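Asunto: Re: Mesas de la segunda planta
De: Tyson MacDonald
Fecha: 3 de junio de 2021

Buenas a todos:

> El lunes llegan los de Altance a ocupar sitio.
> Quien tenga cajas o cables encima de la mesa,
> que los recoja o que diga de quién son.

Míos no son. He pasado por la mesa del fondo y aquello sigue habitado: una caja de alfombrilla UGREEN, la tapa de los enchufes levantada y un móvil enchufado a un cable con vocación de liana. 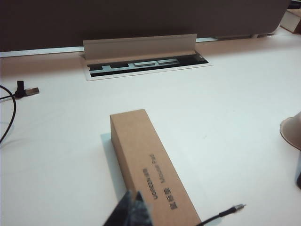
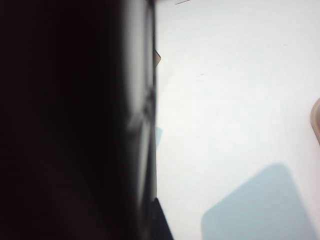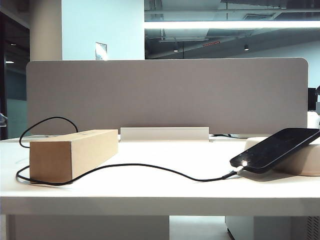
La mesa blanca del fondo, tres vistas.

Pedimos 40 alfombrillas en febrero y en el armario hay 13. No acuso, sumo. Si la caja es de alguien de Boychuk, que se la lleve; si no, el lunes la heredan los nuevos con cable incluido. Y bajad la tapa de los enchufes al marcharos, que luego cae dentro el café y la factura la discuto yo.

Tyson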